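Tips for the First Week in a New Home

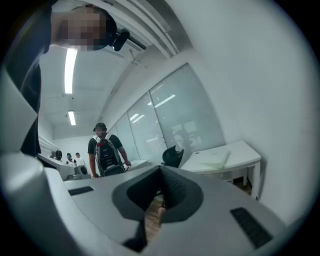
A strip of brown wooden floor, seen through a narrow gap.

When we moved into our new house in Ellville, I made many small mistakes. Now I do these things first.

Close the main water valve one time and open it again, so you know where it is and that it turns. Write the number of the water meter on the same day.

Change the lock of the front door. The builder gives you 2 keys, but ask who has the others.

Put felt under the chair legs before you sit on them. Keep the leftover wall paint in a closed jar with the room name.

Zofia Kalinowski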